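Ramside support: ticket log
Subject: Basket episodes rejected at upload, wrist camera out of step
Raised by: Fidelina Arboleda
Assigned to: Damián Quezada
Priority: normal
Status: closed

Fidelina Arboleda, 09:40
Basket sorting task, station 2. We recorded a batch of 100 episodes and the upload check threw most of them out with "stream length mismatch". Joint data and overhead camera agree. The wrist camera comes up short on every rejected episode. Nothing was changed on the station between this batch and the last one, which went through.

Damián Quezada, 10:15
Please send one rejected episode with its recorder log, and one still from the wrist stream. Which build of the Drodell recorder is on that machine? The start page shows it at the bottom.

Fidelina Arboleda, 10:50
Log and episode are in the ticket folder. The build is the February one. Wrist still is below, gripper at the yellow basket with the red one further up the table. 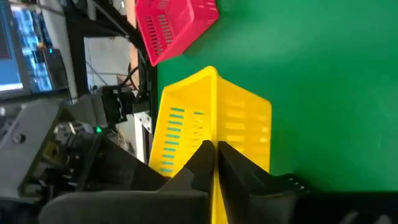

Can we keep the rejected episodes and just train on the joint data and overhead view?
Keep them in a separate folder for now, because the training job expects every camera in every episode and will stop at the first one with a gap.

Damián Quezada, 11:30
The picture itself is usable. Softness in the background isn't what the check looks at, it only compares timestamps. The log shows the wrist stream losing frames whenever the preview window is open. The write queue is set to 100 and fills up. Please do the following:

Close the recorder.
In the station settings, change the write queue from 100 to 2000.
Turn off the preview for the wrist camera only.
Restart and record a short test batch. Don't mix it with the old one.

Fidelina Arboleda, 13:05
Done. The setting went back to 100 after the restart. Tried it again with the same result.

Damián Quezada, 13:20
Then the station profile is overwriting it. Kiri Mahuika looks after the profiles, I have added her.

Kiri Mahuika, 14:10
Profile was locked to the old values. Unlocked it and set the queue to 2000. Please restart once more and check the number before recording.

Fidelina Arboleda, 15:25
It holds now. Test batch recorded with the wrist preview off, all episodes passed the check. The operator would like the preview back for lining up on the basket rim. Is that possible?

Damián Quezada, 15:45
Use it while setting up, then close it before you press record. A fix is due in the next build. The rejected batch needs recording again, the missing frames can't be recovered.

Fidelina Arboleda, Friday
Batch re-recorded and uploaded without errors. Fine to close.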